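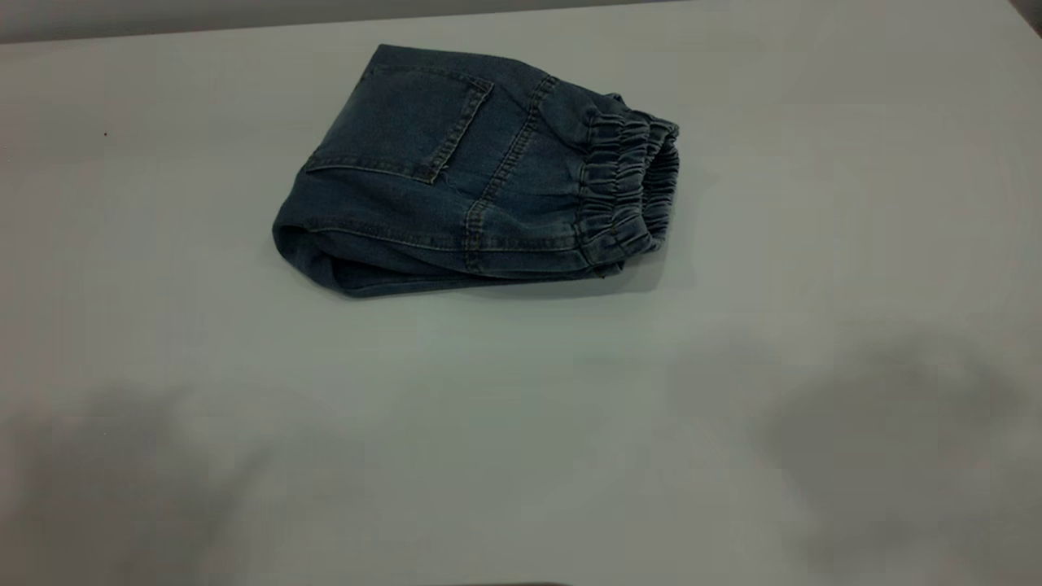
Brillness Opens Clothing Repair and Resale Program to All Pranau Households

PRANAU – Brillness, the regional textile reuse organization, announced Monday that its clothing repair and resale program will be open to every household in the Pranau area beginning in May. The program was previously limited to residents of the Kurup district, where it has operated as a pilot for the past two years.

Under the expanded program, residents may bring clean, dry clothing to any of 5 collection points. Items are sorted at the Prastitz Street workroom, where staff decide whether each piece can be resold as it is, repaired first, or sent on for fiber recycling. Denim, work wear, children's coats and knitwear are the categories most in demand at the organization's store.

"People have told us for a long time that they want their clothes to be worn again, and that they want it to happen close to home," said Katherine Cusi, executive director of Brillness. "The Kurup pilot gave us the chance to build the sorting and mending side properly before opening the doors wider. We are ready to do that now."

Residents who would like to keep their clothing can also use the repair counter, which accepts torn seams, worn knees, missing buttons, broken zippers and hems. Each household may leave up to five items at a time. Prices are set by type of repair and are posted at the counter and at every collection point. Customers are given a pickup date when they drop off their items. Leather, fur and formal wear cannot be accepted for repair at this time.

The Prastitz Street workroom has been refitted for the expansion. New cutting tables and industrial sewing machines were installed over the winter, and the storage area was moved to the ground floor to allow deliveries from the rear entrance. The workroom now covers 2000 square feet. Its staff includes trained menders as well as apprentices, who spend their first months on straight seams and hems before moving on to denim and outerwear.

"Denim takes patience," said Nithin Krishnan, workroom manager. "A back pocket or an inner seam may need the old stitching taken out before anything new goes in, and the thread has to suit the weight of the cloth. Our apprentices learn that on donated pieces first – they do not start on a customer's favorite pair."

Brillness will also offer an evening mending class at the workroom, open to beginners. The class covers hand stitching, patching from the inside and outside, and basic machine care. Places are limited to 57 for the first term, divided among several groups. Materials are included in the fee, and a reduced rate is available to students and to residents over 65.

Clothing for donation should be washed and placed in a closed bag. Pockets should be emptied. Shoes, bedding, pillows and wet or moldy textiles should not be left at the collection points. A full list of locations and opening hours is available at the Brillness store and at the Kurup public library.

About Brillness

Brillness is a nonprofit organization that collects, repairs and resells clothing and household textiles in Pranau and the surrounding communities. Proceeds from its store support apprentice wages and public classes.

Media Contact

Office of Communications, Brillness
Prastitz Street Workroom, Pranau
Interview requests may be left at the front desk during store hours.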